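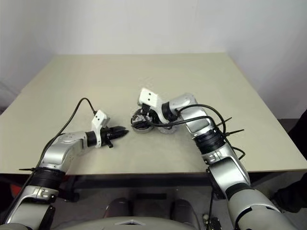
Tabletop work area, Manness site, Firkemport.

Bench Assembly Technician (part-time), Small Parts

Aaltonen has an opening for a bench technician at its Manness site in Firkemport. The work is done at a tabletop and covers sorting, positioning and inspecting small parts, mostly round components such as wheels, rims and rolls of tape.

Duties
Lay out parts in the order given on the work sheet.
Check each part for dents, burrs and loose material. Record rejects by part number.
Keep the work surface clear of anything not listed for the current job.
Reset the table at the end of each run and sign the log.
Enter results in Avik before leaving the bench.

Requirements
Steady hands and good close vision, with or without glasses.
Able to work seated or standing for 60 minutes between breaks.
Able to read a simple drawing and use calipers.
Two years of bench, repair or packing work preferred. Training on Avik is provided.

Hours and terms
Shifts are four hours, mornings or afternoons. The contract runs for 84 shifts starting in September and may be extended. Closed shoes are required. Long sleeves must be rolled or fastened at the wrist.

How to apply
Send a resume and a short note on relevant work to Tiina Hämäläinen, Staffing. State which shift you prefer. Questions on the bench work itself go to Pirjo Pelkonen, Small Parts. Selected applicants will be asked to complete a practical sorting test on site.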